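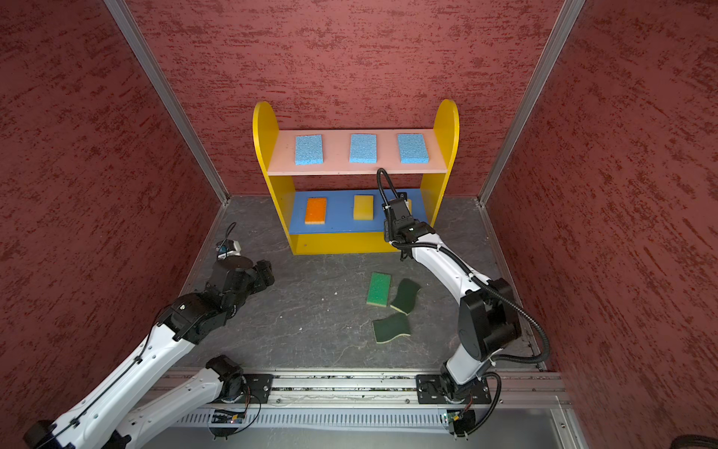
Austra Petrauskas asked for it to go in first, before anything else, that she still thinks the reading room should open at 9 and not at 10, and that she'd said so in January too. Noted.

Undano branch library, friends group. Minutes, taken fast, sorry for spelling.

Started late, door was locked. Elīna Priedītis in the chair. Last minutes ok except "Skurside" spelled wrong twice. Fixed.

1. Opening hours
See Austra above. Long talk. School run parents want early, evening readers don't want to lose the last hour. The city pays for 36 hours a week and that's it, so any hour we add in the morning comes off somewhere else. Elīna to ask staff which evening is quietest. No vote.

2. Book sale
Made $700 last time. Most of it cookbooks and mysteries, hardly any travel. Leftover boxes are still in the back hall and blocking the coat hooks – have to go before next sale. Skurside thrift store will take paperbacks, no encyclopedias. Austra has a van but not this month.
Prices: stay the same. Someone wanted kids books free. Agreed for board books only, the rest 50 cents.

3. Kids corner
Low shelves for the picture books so little ones can reach. Quote from Ullis came to $1,000 with delivery, more than we have. Jankauskaitė store will match it but no delivery. Elīna against spending the whole sale money on one thing. Austra for. Could buy one unit now, one in fall. Agreed to get a price for one.
Rug – the old one is finished, corners curl up and people trip. Take it out now, don't wait for teh new one.

4. Story hour
Sign up sheet or no sign up sheet? Last few times too crowded to hear the reader. Try two shorter sessions back to back, same book. Need a second reader. Elīna will do the first month.

5. Book drop
Flap sticks when it rains. City was told. Told again. Austra to call a third time and write down who she speaks to.

6. Other
Large print shelf: requests for more westerns. Passed to staff.
Coffee fund short. Put a bigger jar out.
Key to the back hall – who has the spare? Not answered.

Next meeting same room, 7 pm. Bring the sale signs if you have any at home.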